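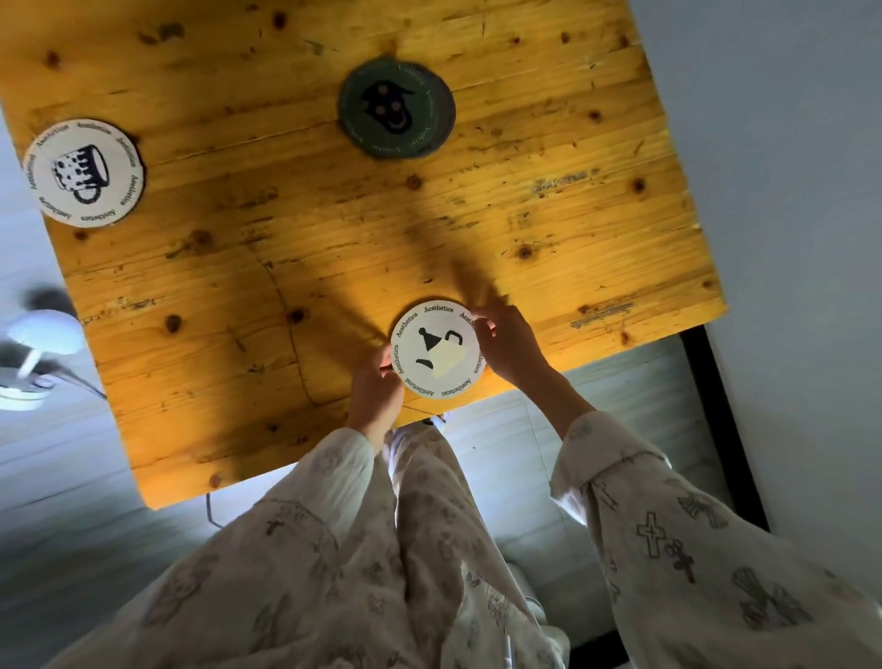 Pine table with round coasters, one of them green

Home Tickets Knowledge Base Status Sign in

Catalog import stops at row 297, no error shown

Product: Hetell Catalog, connected to Stelby stock feed
Reported by: Marcus Pettigrew, Garside Home
Assigned to: Bijan Shokri
Priority: Normal
Status: Resolved

Report
Import of the fall homeware list does not finish. File is CSV, 500 rows plus header. Progress bar stops at row 297 and the job is marked Complete. Rows after that are not in the catalog. No entry in the error log. Same file, same result on a second try. The August list went through with the same column layout.

Reply, Bijan Shokri
Please confirm the file encoding and the program used to save it. Also check whether "Skip unchanged items" is on under Import Settings. Do not delete the partial import yet.

Reply, Marcus Pettigrew
Saved from a spreadsheet as CSV, UTF-8. "Skip unchanged items" is off. I split the file in 2 and ran the parts separately. The first part, 297 rows, imports clean. The second part imports nothing and is also marked Complete.

Reply, Bijan Shokri
That rules out file size and timeout. Open the second part in a plain text editor, not the spreadsheet, and look at the description field in its first data row. An opening double quote with no closing quote makes the parser read everything that follows as one field. The spreadsheet can hide this, depending on how it was told to read the file.

Reply, Marcus Pettigrew
Found it. The description has an inch mark after a diameter, typed as a straight double quote. The field starts with a quote as well, so the pair does not balance. This text was pasted in from the Idell supplier sheet after export. I replaced the inch mark with "in." and ran the full file. All 500 rows imported. Stock counts from Stelby showed up on the next sync.

One remaining problem – items from the first attempt now appear twice in the Tableware category.

Reply, Bijan Shokri
The duplicates come from the match key. It was set to Internal ID, and your file has no such column, so every run creates new records. Set the match key to SKU, then run Tools > Merge Duplicates with "Keep newest" selected. The tool works in batches of 200, so it has to be run more than once.

Reply, Marcus Pettigrew
Merge finished. Tableware count matches the file. OK to close.

Resolution
Unbalanced double quote in a description field. Corrected in the source file. Match key changed from Internal ID to SKU. A parser change to report unclosed quotes as an error has been logged with development – no release assigned.

Last updated: November 9, 2025

Related tickets
Stelby sync shows zero stock after SKU change
Merge Duplicates button grayed out
Accented characters replaced by question marks on import
Category counts not refreshed after bulk edit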